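Jultitz district council is getting a new chamber. I went to the public information evening on Tuesday so that you didn't have to, and judging by the empty chairs, you didn't.

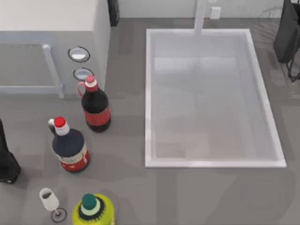 The present chamber seats 42 councillors. The new one will also seat 42 councillors. Between the two sits a boundary review, still open, which may well leave us with fewer of them. I asked whether anybody had thought of waiting for it. I was told the two matters were "on separate tracks". So are trains, but they usually look at the same timetable.

For those who haven't been inside the old place: the roof leaks over the public gallery, the microphones pick up the taxi rank, and the heating has two settings, off and Odunance in August. I'm not going to pretend it's fine. It's a bad room. I've sat through planning appeals in there with my coat on and my hood up.

But "fix the roof" was one of the options in the first report, back when there were 5 options. By the second report there were 3. By Tuesday there was a model under a perspex lid and a man from De Graaf, the architects, telling us about the journey of natural light.

The light, it seems, starts in the members' lounge, carries on through the members' dining room and gets to the public gallery some time after lunch.

The public gallery has shrunk, by the way. It's on the drawings if you look, though you have to turn the sheet round. A woman behind me asked where the wheelchair spaces were and the De Graaf man put his finger on a pillar. He then moved his finger. He said he'd take it away and check.

Group rooms next. Each party on the council gets one, sized by how many seats it holds. Sized by how many seats it holds now, that is, with solid walls. I asked what happens after the next election. Apparently the walls are "capable of being reviewed".

The smallest group has two members, who haven't spoken to each other since the car park vote. They get a room with a shared desk. I'd pay to watch that on the webcast.

Speaking of which, the webcast. We were promised one in the old building nine years ago. It's in the plans for the new building as "phase two". There's no date for phase two. There is a date for the lounge furniture.

Somebody wanted to know what will become of the old chamber. Options being looked at: a hotel, flats, or a "civic hub". I put my hand up and asked what a civic hub was if it wasn't a council chamber. Quite a long pause. More tea was brought in.

Allik Construction have the enabling works, meaning the fence. It's a very good fence. It went up in June, three weeks before the full council voted on whether to go ahead, and it has pictures on it of people laughing on some steps. We do not at present have any steps.

To be fair to them (I do try), the staff offices in the plans are decent. The housing team are working out of a corridor at the moment and the electoral roll people share a room with the boiler. They'd get proper desks and a window each. If the whole thing had been sold as that, I think half of Jultitz would have shrugged and said go on then.

It's been sold as a chamber, though, with a lounge. The housing team come up on page 9 of the leaflet, under "other users".

Comments close at five o'clock next Tuesday. You can do it online if you can find the form, which is under Leisure. Paper copies are at the library desk, and you have to ask for one. Ask for several.

I've sent mine in. It says mend the roof, wait for the review, give housing their windows and put a camera in the gallery. I got an automatic reply thanking me for my interest in swimming lessons.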